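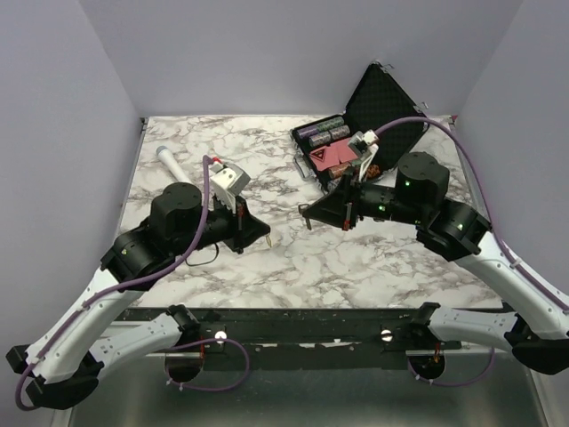
White marble-pattern tabletop, gray veining, open day at Brullinov

I went for the stone, of course! Brullinov opens its slab yard once a year, and I drove 37 miles in my old Honda to get there before the coffee ran out (it had). The Stusasia hall was my favorite – rows of green and rust-colored slabs, and a guy on the saw who let us feel a fresh edge. I asked about a kitchen counter and got quoted $400 for an offcut. Still thinking about it. Next one's in June, and parking is free.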